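Wo die Äpfel hinwollen

Wer im Spätsommer nach Klinhom fährt, riecht den Ort, bevor er ihn sieht. Die Streuobstwiesen ziehen sich bis an die ersten Häuser, und Ute Baumgart kennt, so sagt man im Dorf, jeden Baum beim Vornamen. Vor vielen Jahren hat sie den Hof ihrer Tante übernommen, eigentlich nur für einen Sommer, und dann kamen die Äpfel dazwischen, wie sie es nennt.

Rund 3.000 Kilo gehen in einem guten Jahr durch die kleine Mosterei, voriges Jahr waren es 2.733, weil der Frost im März die frühen Sorten erwischt hatte. »Da stehst du morgens im Gras und schaust nach oben und möchtest am liebsten wieder ins Bett«, erzählt sie und schenkt Saft nach, ob man will oder nicht.
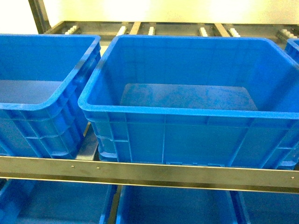
Blaue Kisten, zwei Etagen hoch: Stauraum im Metallregal.

Gepresst wird sortenrein, wo es geht. Am liebsten mag sie den Brondberg, einen knorrigen, säuerlichen Apfel, den außerhalb des Tals kaum jemand kennt und der roh, das gibt sie gern zu, den Mund zusammenzieht wie eine unreife Schlehe. Erst im Saft wird er freundlich, und nach ein paar Wochen im Keller beinahe süß.
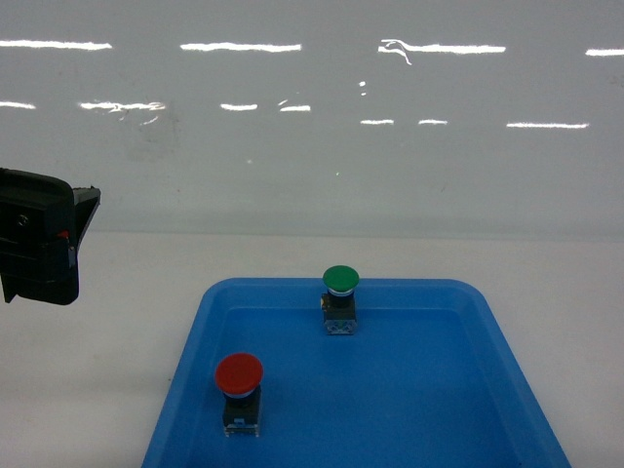

Seit drei Jahren kocht Sunee Inthanon im Nachbarhaus aus dem Trester Gelee, mit Ingwer und einer Spur Chili, nach einem Rezept, das sie immer wieder umwirft (zuletzt kam Zitronengras hinein, wunderbar!). Die beiden Frauen streiten sich leidenschaftlich über Zucker. Ute möchte weniger, Sunee möchte, dass das Gelee fest wird, und am Ende sitzen sie doch zusammen auf der Bank und löffeln aus demselben Glas.

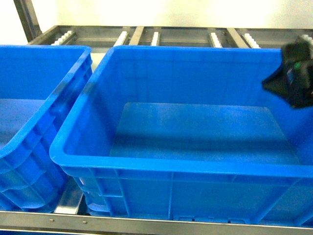

Viel Platz für die Ernte: leere Kisten auf Edelstahl.

Im Oktober wird wieder gepresst, und wer eigene Äpfel mitbringt, bekommt auch den eigenen Saft zurück. Flaschen bitte gespült mitbringen, und ein bisschen Zeit, denn ohne ein Stück Kuchen lässt Ute Baumgart ungern jemanden vom Hof.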